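The bedroom as a classroom

Teaching a machine to tidy a bed takes more patience than its makers expected

At Brellau, a small company with two rooms above a bicycle shop, the working day begins with bedding. Su-bin Seok keeps a list of tasks on the door, and in March most of them were of one kind: move the pillow, straighten the sheet, put away what was left on the bed. The tasks are short. A person does each of them with a gripper held in the hand, and a small camera on the gripper records what happens between the fingers.

The company calls the project Nonanano. Its aim is a robot arm which can help in ordinary homes, and the arm must learn from examples before it can do anything useful. Seok explained to me that a cup is easy, for it keeps its form. Cloth is another matter. A pillow that is taken by one corner will hang differently each time, and a program which has seen it only once has learned almost nothing.

So the team collects. A good afternoon gives 40 recordings, and by the end of my visit the folder for bedding held 496. Jong-dae Byun looks at each one and removes those in which the hand hesitated for too long. He is strict in this, and his colleagues complain a little.

The recordings are made in real homes, with real light from real windows. Kwok-wai Liu, who plans the visits, tried first to build a false bedroom in the office, but the results from it were too clean. The model did well there and poorly in the first apartment where it was tested.

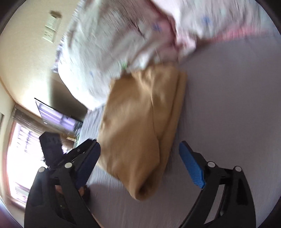
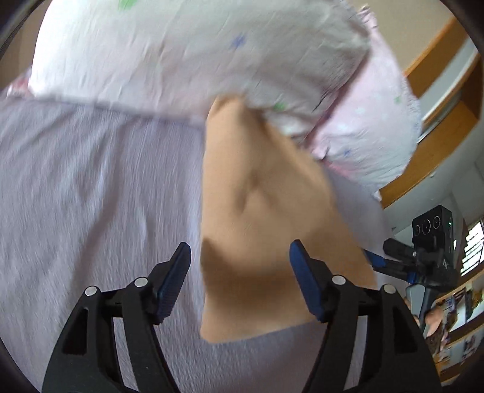 Work at the bed, with the blue finger pads open over a pale lavender sheet.

Does a learning system need a person to hold the gripper, when a robot arm could be driven from a distance?

A robot arm can be used, and Brellau did so in its first year, but it is slow and heavy to carry up the stairs. With a gripper in the hand, a person works almost at natural speed, and one bag is enough for the equipment. The price is that a person can reach in ways the arm cannot, so some recordings must be thrown away later.

How many must be thrown away is a subject of discussion in the office. Seung-woo Do, who trains the model, would like to keep more of them. In his opinion a failed grasp also teaches something, if it is marked as failed. Byun does not agree. They have now made a separate folder, with the name Skerkent, where the doubtful recordings wait for a decision.

Lourenço Esteves joined the team last and does most of the work by hand. He told me that the wrist becomes tired before the mind does, and that after 12 repetitions he begins to move in the same way every time. Then he stops and gives the gripper to another person. Two people do not lift a pillow alike, and the model should see both.

The next list on Seok's door was already written when I left. It begins with towels.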